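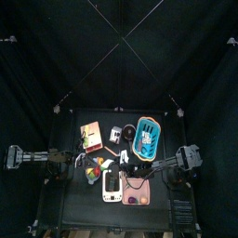 Session 5: Sorting small stuff

Okay, so last time we did big furniture, and I promised you the fun one. Get your bin of toy kitchen things out, we're sorting!

My rule of thumb (I stole it from the old Kikedari handout, page 174 if you kept yours) is to spread everything on a dark surface first. Pale pieces jump right out at you, and you stop losing the skinny ones. Anything long and thin, like that pinkish stick, I pull out early or it ends up under a box.

Then group by use. Frying pan with the cooking things, little appliance next to it, boxes and packages together as "pantry." You can argue with me on pantry, people did in November and I kind of came around.

Baskets come last. If yours already has stuff in it, like the turquoise one, tip it out and sort that too. I know, I know, it feels like cheating to leave it.

For next week: read the Kravchuk chapter and bring your own pile to room 302. Write down your groups before you start moving things, please!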